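4.2 Clear Things on Tan Tables

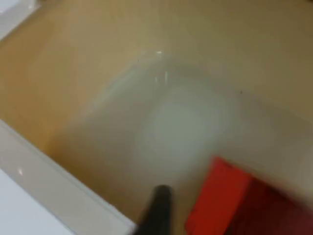
Figure 6. A beige tabletop, slightly glossy, with a faint translucent curved form near the center and part of a red object at lower right.

Anyone who has set down a clear lid and then spent a minute looking for it will find little to argue with in this section. Our participants lost things on tables. They lost them in drawers and under sofas too, but those losses are covered in Section 4.1 and have at least the dignity of an obstacle. A table is flat and lit and right there. Losing an object on top of one takes some cooperation from the object.

The household diary study, run from our Nurnberg site and described in Section 3, produced 598 entries in which a person reported searching for something that was later found on an open surface. We coded each entry for the material of the missing thing, the color of the surface, and the words used on finding it (the last of these for internal use only). Clear and frosted items were a modest share of what people owned and a much larger share of what they could not find. Red items hardly appear. One household reported a missing red mug, which had been taken to work.

Figure 6 illustrates the pairing we came to call pale-on-tan. The red object is cut off at the lower right and is smeared into little more than color, yet it is the first thing most readers will notice. The translucent form has the middle of the table to itself and offers a soft outline, a hazy whitish glow and a small glint. Without the reflections there would be very little to go on. The small dark speck on the right does better than either of them at looking like something with an edge.

This matches what the diaries say about how clear things get found. People seldom described seeing the object. They described seeing a shine, or a pale patch that was the wrong color for the table, and then working out that a container was responsible. Several wrote that they moved their head from side to side. One wrote that she had found it with her elbow, and we kept elbow as a separate code, where it was joined by five more entries before the study closed.

Surface color mattered less than we had predicted and finish mattered more. On dull surfaces, clear objects were reported lost and stayed lost until someone put a hand on them. On slightly glossy ones the picture is mixed. The gloss gives a clear object some company, in that the tabletop produces milky, washed-out patches of its own, and a searcher has to decide which pale patch is worth walking over to. Participants with glossy beige tables described checking reflections that were only reflections. They did not enjoy this — two of them said so in the margin, in capitals.

We also asked what people did about it. The standard advice, repeated in the Deketti household guide and in most of the tidying literature reviewed by Liyanage, is to give each object a home. Our participants had read this advice. Their clear objects had homes, usually a shelf, and were on the table anyway. More useful in practice were small marks: a strip of colored tape on a lid, a rubber band around a tub, a dot of nail polish on the rim of a measuring cup. Households that marked their clear items reported shorter searches in the second half of the study, though they also reported losing the tape.

A tray did some good as well. Setting clear items on a dark tray puts an edge around the problem, and the tray itself was never reported missing. We would be more excited about this result if the trays had not filled up with mail by the following Monday. Three households gave theirs back and asked for a larger one.

Two limits apply. The diaries record only searches that annoyed somebody enough to write them down, so quick recoveries are surely undercounted. And the finish of each table was judged by its owner, using the Plirance sheen card we supplied, which is itself printed on glossy beige stock. Some 6 percent of the cards could not be returned at the end of the study, as the participants were unable to find them. Section 4.3 turns to objects lost on patterned tablecloths.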